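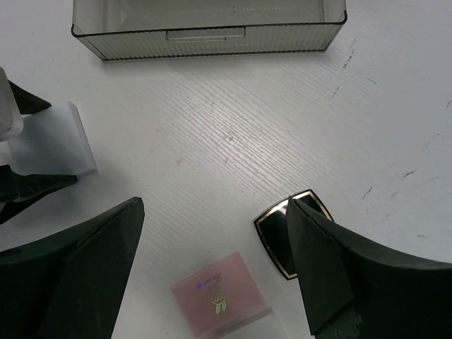
Perrine Pruvost
Workshop coordinator, Maddocks

I had wanted to see the Stimgate sorting rooms for ages, so when the open day was announced I signed up within the hour and talked Yetunde Omoregie into coming with me. We drove over on Saturday, March 12, 2022, got lost twice on the ring road and still arrived before the coffee was ready.

Stimgate takes in small personal things – makeup cases, hair clips, pocket mirrors, stationery, all the bits that live at the bottom of a bag – and sorts them into boxes for schools and drama groups. They send out 800 boxes a year and would like to get to 1000. The building used to be a print shop and still has the big north windows, so the light is lovely even on a gray morning.

Iestyn Wogan took our group round. We started at the intake shelves, went past the label printer (temperamental, he says, and it jammed while we stood there) and ended up in the small-items room, where I could happily have stayed until closing. The tables are white and well used, with little black scuffs and scratches all over one side. I liked that. A smoky gray see-through box sits at the back with its ribbed front facing you and a smooth notch in the middle of the rim, and the small pieces are in front of it. One was a shiny black square with a thin gold edge, rather like the lid of a compact, and near it was a little see-through pink rectangle, a card or maybe a packet of stickers. I have a weakness for anything black and gold, so I went back for a second look!

The boxes were the thing I most wanted to ask about. At Maddocks we use solid ones and spend half our lives lifting them down to see what is inside. With the smoky kind you get a hint of the contents, and they don't look messy on a shelf. Iestyn buys his through Rondisitz and promised to send me the order sheet.

After lunch (very good leek soup) we each got to sort a tray ourselves. Yetunde finished hers in no time. I was slow, mainly from stopping to admire things, and I put three hair clips in with the pens. Venla Mustonen, who had come down from Traltness with two colleagues, was at the next table and we compared notes on labels for most of the afternoon. She sorts by size first and by type later – I do it the other way round and am now having doubts.

Parking is at the back, and the side door is the one you want. The next open day is in July. Sign up early if you'd like the morning tour, as the small-items room only takes one group at a time.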